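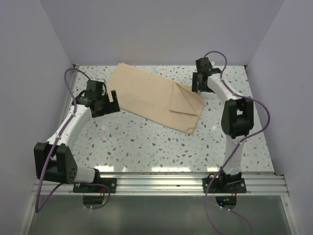 Catriona Dunbar, contributing writer
4/21/26

Gadisa Lemma is eating my fries. I offered, to be fair, but I'd pictured him taking one or two, and we've been parked outside this diner in Pleltthorpe for long enough that the bag is mostly salt.

He drives for Haken, the app that matches people who need something hauled with people who own a van (his is a dented white one he calls Galbraith, after a high school gym teacher). He's done 2,419 jobs. I know because he checks the number every morning, the way I check the weather.

"The first one was a piano," he tells me. "I'd never moved a piano! The lady thought I was the expert, I thought she was, and her nephew just kept saying 'careful.'"

I ask if the money's any good. He tips his hand back and forth. A decent day is six jobs, and on a bad one he sits in a parking lot in Caltbridge refreshing his phone. The app takes its cut either way, and last June it changed how it pays for stairs.

"Now it's by the floor, but the lobby doesn't count, and neither does the stoop. I had a stoop with nine steps. I wrote them an email about that stoop."

Did they answer?

"They sent me a coupon."

He laughs so hard at this that he has to put the fries down. What keeps him at it, he says, is the riding along. Customers can hop in the passenger seat, and most do, and then they talk – about the divorce, the new baby, the brother who was supposed to help and didn't show. One man had him circle the block until a ballgame ended on the radio.

"He paid for the extra time. I would've done it anyway, it was a good game."

His phone buzzes. Somebody across town wants a sectional moved, third floor. He looks at it, looks at me, and asks if I'm doing anything for the next couple of hours.

I got the light end. It wasn't light.

Comments

marlo_k: Used Haken for a dresser and the driver stayed to help me put the drawers back in. Tipped him well.

Dee in Caltbridge: The stairs thing is real. My husband quit over it.

tpw: So what was the coupon for??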